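Search this site Search
Print this page | E-mail this page
Reading time: 3 minutes

Minutes, Rural Roads and Drainage Working Group
February session, small meeting room, 2:00 p.m.

1. Minutes of the previous session

Accepted with one correction. Under item 4, the culvert inspection interval should read "two years" and not "five years."

2. Surface treatment, Cocco Lane and Pendus Lane

The engineering office reported on the condition survey of both lanes. Pendus Lane needs edge repair and patching before any seal coat is applied. Cocco Lane can be sealed in its present state apart from the low section next to the creek.

Two methods were compared. A single chip seal costs less per foot and can be placed in one pass. A double seal lasts longer under farm traffic but requires a second closure. Members noted that the lanes are narrow and that each closure cuts off the only access for several households.

It was agreed to price both methods for Pendus Lane and the single seal only for Cocco Lane. Patching to be shown as a separate line in both cases. 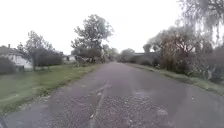
The engineering office was asked to state in the bid documents that cracks wider than a quarter inch are to be cleaned and filled before sealing, and that sealing will not begin until the filler has cured. The wording used last year left this to the contractor.

3. Bids for aggregate

Two bids were received, from Trodis and Ukex. Both meet the grading specification. Trodis offered delivery to the yard in loads of no less than 100 tons. Ukex offered smaller loads at a higher unit price, with a minimum order of 1,000 tons over the season.

The yard can hold one Trodis load at a time if the salt pile is moved to the north bay. The working group recommends Trodis, subject to written confirmation of the delivery schedule. The Ukex bid remains open until the end of the month and will be held in reserve.

4. Ditches and culverts

Ditch cleaning is complete for 2,563 feet on the west side of the district. The remaining east side work is on hold until the ground is firm enough for the excavator. Culvert 146 is partly blocked with silt at the outlet. It will be flushed with the east side work and inspected again after the spring thaw.

A request to replace the pipe with a larger diameter was deferred. Flow figures are needed first.

5. Correspondence

One letter asking for a lower speed limit on Pendus Lane. Referred to the traffic office. One letter about mud on the road at the quarry entrance. A reply is to be sent with a copy of the wheel washing requirement.

6. Next session

Bid prices for item 2 to be circulated one week in advance. Same room, 2:00 p.m.

Session closed at 3:35 p.m.

Print this page | E-mail this page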